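Setting up the Clustex laundry kit in a bedroom

The Clustex kit from Gostedex comes with two hands, the control box and the folding software. I have used it for 3 months, and the first set-up took me one afternoon.

Begin with the hands. Fix each one to the forearm, lead the cable along the side and start the calibration. Wait until the counter reaches 284, then press Save.

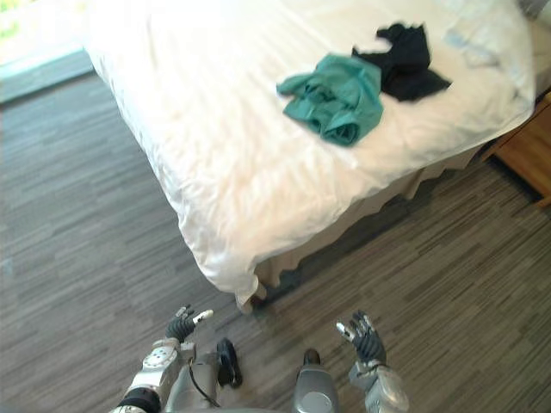 The software needs to learn where the clothes will be. Choose "New surface" and stand the robot near a corner of the bed, with both hands open and apart. Put the clothes near the middle of the mattress — a teal-green one and a black one on a white duvet are easy to tell from the bedding. If they overlap, set "Separate first" to On.

Start with the speed at 14. When the folding is good, you can increase it little by little.

Related guides
Clustex: cleaning the fingertips
Iwasaki hand adapter, review by Chiharu Higuchi
Error 352 and how to clear it

Written by Oldřich Šťastný | Contact | Back to top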